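Gallery: Laundry Season at the Tukodville Bench

Jan 27, 2026

Since October we have been gathering folding examples for Peso, the model that is supposed to learn laundry so the rest of us can forget it. The target is 400 clean episodes per fabric type. An episode is clean when the cloth ends up flat, the stack stays a stack, and whoever is driving doesn't say anything that has to be trimmed from the audio.

We run two arms in a plain walled cell, with a tray for things waiting their turn and a corner for things that are done. Lighting stays the same all day. So does the lunch order. Operators work in blocks of 16 episodes and then swap, a rule we adopted after looking at what people's folds were like in episode 30.
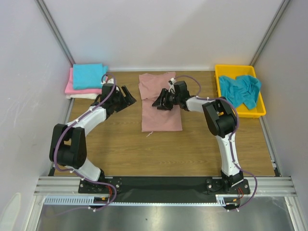
Pink on the table, teal in the tray, three folded towels at the back. Both grippers open.

Towels are the easy money. They have four corners and no opinions, and a new operator can usually get through a block on the first afternoon. Garments are where the discard folder fills up. Sleeves, in particular, have cost this project more hours than the networking did, and the networking was bad.

Every episode gets a score from 3 reviewers working separately in Fiadzo, our labeling tool, which has one button for "good," one for "bad," and one for "come look at this." The third button is worn out in spirit. Disagreements go to a second pass, where everyone watches the clip again at half speed and discovers they have strong feelings about hems.

We keep the failures too. Dropped corners, double grabs and the slow, dignified slide of a stack onto the floor all go into a separate set called Nandex, tagged by what went wrong. There are 9 tags at the moment. The most used is "other."

Crumpled starts matter more than we guessed. Early on we laid everything out neatly before recording, and Peso became excellent at folding laundry that was already most of the way folded. Now pieces get scrunched by hand before they go in the tray. It is the only part of the job that visitors ask to try.

Next up: fitted sheets. The sign-up sheet for operators is by the door and has plenty of room on it.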